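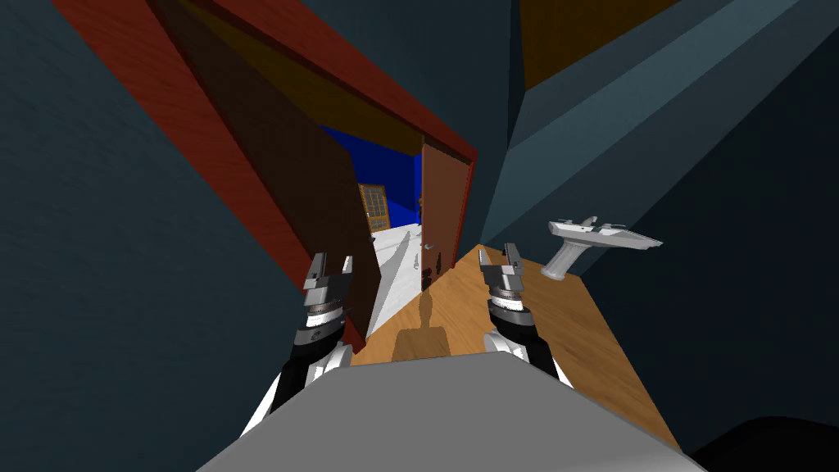
Unit 5: Collecting demonstrations in simulation
Course notes, Sławomir Kurek

These notes go with the Wednesday lab. Read them before you log in to a station. The lab is graded on the quality of the episodes you hand in and on your log.

5.1 What an episode is

An episode is one attempt at one task, from reset to stop. For every time step the recorder saves the head view, the joint positions of both arms, the opening of both grippers, the position of the base, and the command you sent. The learner is trained to predict the command from the rest. It never sees the task script or the floor plan, so if you rely on something you know and the robot can't see, the learner has no way to copy you.

We use three house models this term: Dernance, Pidley and Fistham. They differ in wall color, door type and hallway width. The task list is the same in all of them. Most of it is doors: approach, line up, reach the handle, move the door, go through.

5.2 Before you record

Run the reset script and wait for the physics to settle. Check that both grippers open and close. Drive forward a short distance and back. Then look at the head view and ask whether you could do the task from that view alone. If the handle is hidden behind your own arm, move the arm before you press record.

Pick the start pose from the sheet. Don't choose your own. When last year's group chose their own, nearly every episode started square to the door, and the trained policy failed as soon as it came in at an angle.

5.3 Working in doorways

Doorways are where most episodes are lost. The base is wider than it feels from the head view, and the elbows are wider again. Bring the arms in before you cross the threshold. Keep the free gripper up and clear of the door leaf while the other one works on the handle.

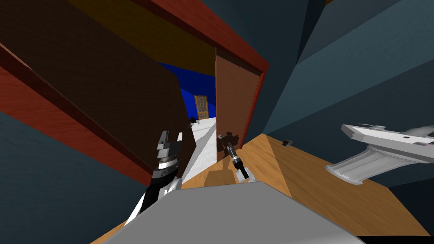
Close the fingers only when you are sure they are on both sides of the handle. If they close on air, open them, back off a little and try again in the same episode. Do not reset for this. A recovery is useful data, and the learner needs to see how a bad reach gets fixed. Reset only if the base is jammed, an object has passed through a wall, or the simulator has frozen.

Move at a steady pace. Long pauses are a problem: the learner picks up the pause and may stand still forever at the same spot. If you need to think, stop the recording and discard it.

5.4 Head tilt

The head view may lean a long way to one side when you turn and reach together. Leave it alone. The tilt is stored with each time step, and the training code does not level the picture. Correcting it by hand halfway through adds head commands that have nothing to do with the task.

5.5 Labels

Give each episode one of these labels:

success: the end state on the task sheet was reached
partial: the handle was grasped but the door was not moved far enough
fail: neither of the above
discard: recording error, do not use

Label right after you stop, not at the end of the session. If you can't decide between success and partial, write partial and add a note.

5.6 How much data

The practice set from January has 589 episodes. After filtering, 477 were kept. Most of the rest were removed for long pauses or missing labels. For the baseline in Unit 6 we train on 400 and hold back the other 77 for testing. Episodes from the same start pose go in the same split. Mixing them makes the test score look better than it is.

Each pair works at one station. One person drives while the other keeps the log, and you swap after every two tasks.

5.7 What to hand in

The episode folder, unedited, including the ones marked discard
The log, with start pose, driver and label for each episode
One page on a failure you saw more than once, and what you would change in the collection to deal with it

Upload to the Wróbel server under your pair number. Do not rename the files. The loader reads the house and task from the file name.

Reading for next time: the chapter on behavior cloning in the course pack, sections 1 and 2. Skip the proof.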